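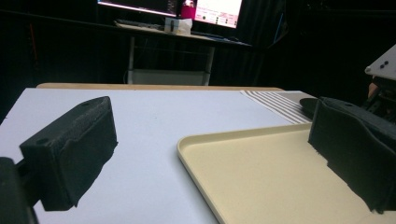

Ticket 116 – Finger pads, replacement and budget line
Opened by: Filippos Galanis
Assigned to: Aslak Lunde, purchasing
Status: open (again)
The budget sheet for June has a line called "gripper consumables" with a zero in it. I'd like to discuss the zero. The pads on the hand-held gripper are consumables in the plain sense that they get consumed, and the lower edge of the left one has gone to fuzz. I'm asking for new pads for the unit we have, plus a spare set of fingers, before we sign for any more units from Sistero.

Lunde, 9:40
Are the pads failing or just ugly? Sistero's quote lists them under "wear parts, optional." I took optional at its word.

Galanis, 10:05
Ugly so far. Both sides are ragged along the bottom, and the body of the finger looks fine. My worry is the tray work. The rim is raised and rounded, the fingers come down right beside it, and any loose bit of pad is one more thing between the grip and the part. I can't show you a dropped part that I'd blame on it. I'd like to order before I can.

Lunde, 10:20
What does a set cost? The quote has a price for "kit" and doesn't say what's in the kit.

Galanis, 11:15
Called them. A kit is 2 pads and the adhesive, $49. Fingers are separate and they'll quote on Wednesday. I asked why fingers need a quote when they're on the website. I was told the website is "for orientation."
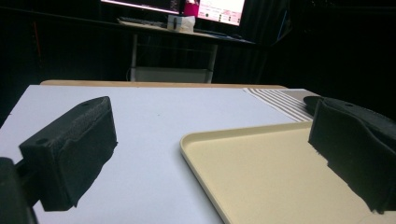
Lunde, 11:30
OK. Before I move money around, try the cheap things: trim the edge, check the screws, see if Berge has pads that fit. They were half the price on the last order.

Galanis, 2:10
Tried, in order:
Trimmed a loose thread off an old spare pad with nail scissors. It grew two more. Stopped there.
Checked the screws on both fingers. All tight.
Berge pads: right width, too thick. With one on each side the gripper won't close fully, so half the price buys you a gripper that does half the job.
Prinitz sells foam by the sheet and you cut your own. Cheap, but I'd be the one cutting, and I refer you to the nail scissors.

Lunde, 2:45
Fine, Sistero kits. How many?

Galanis, 3:00
3 kits now. For the plan, please put pads in as a yearly line per gripper. If the Reminum job comes through we'll have more grippers, and the zero will be wrong several times over.

Lunde, 3:20
Ordered 3 kits, $147 before shipping. It came out of "office supplies, other," where it joins the good stapler. I've renamed the zero line "gripper wear parts" and put a question mark in it until you give me a number I can defend.

Galanis, 3:35
Will log pad changes starting with this set, with hours of use next to each. Leave the ticket open until the finger quote is in. And please don't close it as "resolved by user" like last time – the user was on vacation.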